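Home | News | Projects | Get Involved | Contact

Embankment path: February update

The Urkik Waterside Partnership has completed its review of the asphalt path along the raised bank, following comments received from 46 local residents. The path will remain open to walkers and cyclists throughout the spring, and no change to its route is proposed.
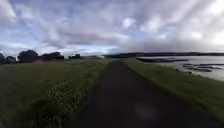

Mowing of the adjoining field will resume once ground conditions allow. The longer grass beside the asphalt is to be left until late summer — a measure requested by 11 of those who wrote to us — and will then be cut back in two stages. Users are asked to keep dogs under close control near the water.

Tarık Dönmez, Access Officer, will present the full findings at Bistilov Hall at 7.30 pm. Written comments may be sent beforehand to Jordan Ellwood at the Partnership office.

22 shares | 2 comments

© Urkik Waterside Partnership. All rights reserved. Back to top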